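给早点留一张不慌张的桌子

我一直觉得，一顿早饭好不好，有一半在桌子上就定了。这话说给做面点的朋友听，他们多半要皱眉头，面粉、黄油、炉温，哪一样不比桌子要紧？可我吃了这么多年早点，自己也在家里烤了好几个冬天的可颂，越来越相信，面包出炉以后放在哪里、跟谁挨着、隔着多远，是一件值得认真谈一谈的事情。

先从可颂说起吧。可颂这个东西，好看全在那一层一层上头，浅的地方发黄，深的地方像琥珀，碰一下就要掉渣。你若把它跟别的东西胡乱堆在一个大盆里，上面的压着下面的，等客人伸手去拿，拿到的常常是一个扁的。我母亲那一辈人过日子仔细，碗碟却总嫌多，能并在一起的都并在一起，馒头上面搁花卷，花卷上面再搁一个剥好的鸡蛋，说是省得洗。我小时候觉得天经地义，后来自己当家，才慢慢体会到分开放的好处。

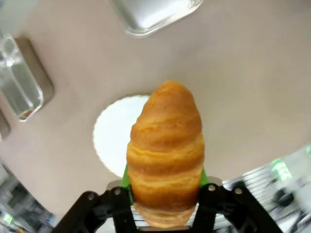
分开放，头一个好处是人会慢下来。去年一月我在一家叫 Teixeira 的小店里吃早饭，店里的台面很长，东西却摆得疏疏朗朗，每样点心都有自己的位置，中间留着空。我站在那里看了好一会儿，竟然不急着拿了，先想想自己到底要吃什么。换作平常，我端着盘子从头夹到尾，回到座位上才发现夹了三样差不多的甜东西，一口咸的都没有。那天我只拿了两样，吃得干干净净，心里也舒服，连咖啡都比平时喝得慢些。

第二个好处，说起来有点琐碎，就是好收拾。我家里现在用的是浅口的不锈钢方盘，圆角，卷边，擦一把就亮。以前我嫌它像食堂里的东西，不够体面，总爱买那些带花边的瓷盘，结果花边里嵌着糖霜，要拿牙签去挑。用了不锈钢的以后，我对“体面”这两个字的看法也松动了一些。食堂的东西能在食堂里用那么久，总有它的道理。圆的、带波浪边的白盘子我也没有扔，留着一只，专门放最后要端到人面前的那一份。方盘管存放，圆盘管待客，各干各的，桌上就有了次序。

还有一层意思，我想为空盘子说几句话。许多人摆桌子，见不得有一只盘子空着，总要抓一把坚果、切几片水果填进去，好像空着就是怠慢了客人。我倒喜欢先把空盘子排好，一只一只拉开距离，看看这张桌子到底装得下多少，再决定做多少。先有盘子后有菜，听起来是本末倒置，可我这样做了以后，剩饭剩菜确实少了很多。 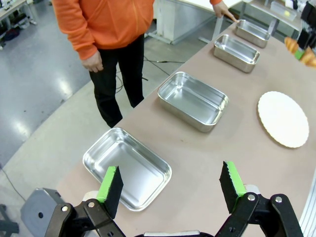

空盘子摆在那里，老人看了心里是要发慌的，读者 Prultov 读了我上一篇短文以后来信这样讲，信里还说，家里请客，桌上一定要满，满了才叫热闹，疏疏朗朗那是饭店的做派，自己家里学不来，也不必学，何况洗盘子的人又不是写文章的人。

这封信我读了好几遍，觉得批评得有道理，尤其是最后那一句，让我脸上有点热（我家的盘子，十次里有四次确实不是我洗的）。热闹当然是好的，我也不愿意谁家的年夜饭摆得像橱窗。不过满和乱到底是两件事。一张桌子可以很满，每样东西仍旧有自己的一小块地方，小面包归小面包，豆腐归豆腐，汤汁不会淌到酥皮底下去。酥皮一沾了汤汁，神仙也救不回来，这一点我想来信的读者也会同意。

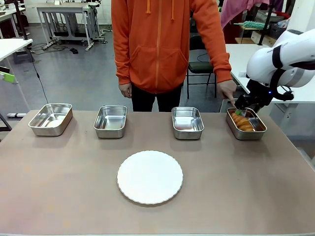
咸甜分开，我看是最要紧的一条。家里人口多，口味杂，有人早上非要吃一口豆腐才算醒过来，有人见了面包才肯坐下。我从前的办法是轮流做，今天迁就这个，明天迁就那个，结果总有人噘着嘴。后来索性都做一点，分盘装好，谁爱吃什么就自己往盘子里夹，我也乐得不用开口劝。孩子们起初只盯着甜的，过些日子，也会好奇地伸筷子去碰碰别的。这种事情催不得，盘子在那里，手够得着，慢慢就成了。

我知道，为几只盘子写这么长一篇文章，未免有些小题大做。家里的早晨就那么一会儿，大家都赶着出门，谁有工夫去想盘子之间隔几寸？可是我仍旧想劝一劝爱做早饭的朋友，哪天起得早了，别忙着开火，先把桌子擦一遍，把盘子排开，倒杯水，站着看一会儿。我明天早上也打算这么办，面团已经在冰箱里了。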